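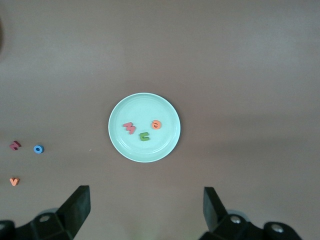 Can I fit silicone boost hoses with the worm-drive clamps from the old rubber ones?
It is better to use constant-tension or T-bolt clamps, because the slots of a worm-drive clamp cut into the soft silicone and the clamp loses force when the hose shrinks in cold weather.

This page shows how to change the two hoses between turbocharger and intercooler on a small turbo engine. I used the Sosico hose kit, but the steps are the same for other kits. You need one free afternoon, a 10 mm socket, a torque wrench for small values, a plastic pick and brake cleaner.

Before you start

Let the engine cool down completely. Disconnect the negative battery terminal. Put the car on stands and remove the lower engine cover. On my car it is held by plastic clips, and two of them broke, so buy a few spare ones.

Removing the old hoses

Loosen the clamps and slide them back along the hose. Old rubber sticks to the pipe. Do not pull with force at the sensor side. Push the plastic pick under the edge, go once around the pipe and then turn the hose by hand until it moves. A screwdriver will scratch the aluminum, and a scratch in the sealing area can leak later.

Look inside the pipe when the hose is off. A thin film of oil is normal on most turbo engines. If oil runs out, check the turbo seals and the crankcase breather first.

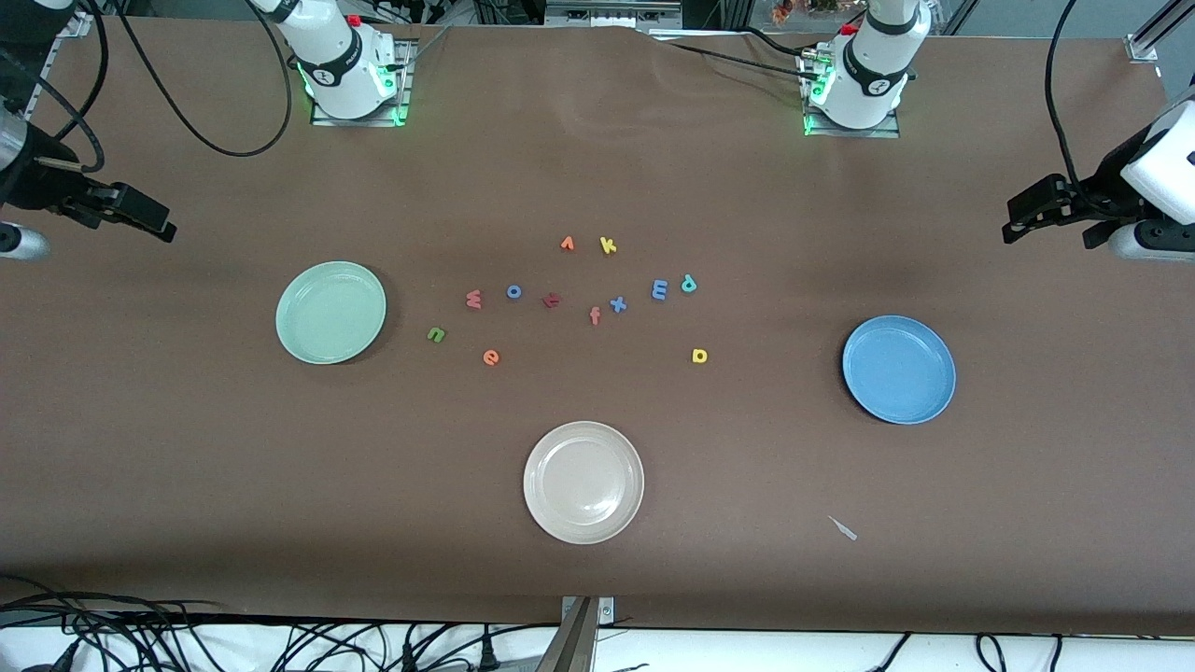 Bostetti
Cleaning and test fit

Clean both pipe ends with brake cleaner and a cloth. There must be no oil left where the hose will sit. Then put the new hose on without clamps and check the distance to the radiator fan and the steering parts. If the hose is too long, mark it with tape and cut it in small steps – you can cut again, but you can not make it longer.

Final assembly

1. Slide both clamps over the hose.
2. Push the hose over the bead of the pipe until it stops.
3. Place the clamp behind the bead, with a small gap to the hose end.
4. Tighten by turns, a little on each side, to the torque on the clamp maker's sheet.
5. Plug in the boost pressure sensor and connect the battery.

Do not use grease or silicone spray for the fitting. A bit of water on the inside is enough, and it dries by itself.

After the first drive

Check the clamps again after 100 km, with the engine cold. In my case the lower one took a quarter turn more. If you hear a whistle under load, look first at the intercooler inlet – it is the hardest place to reach and the hose sits easily crooked there.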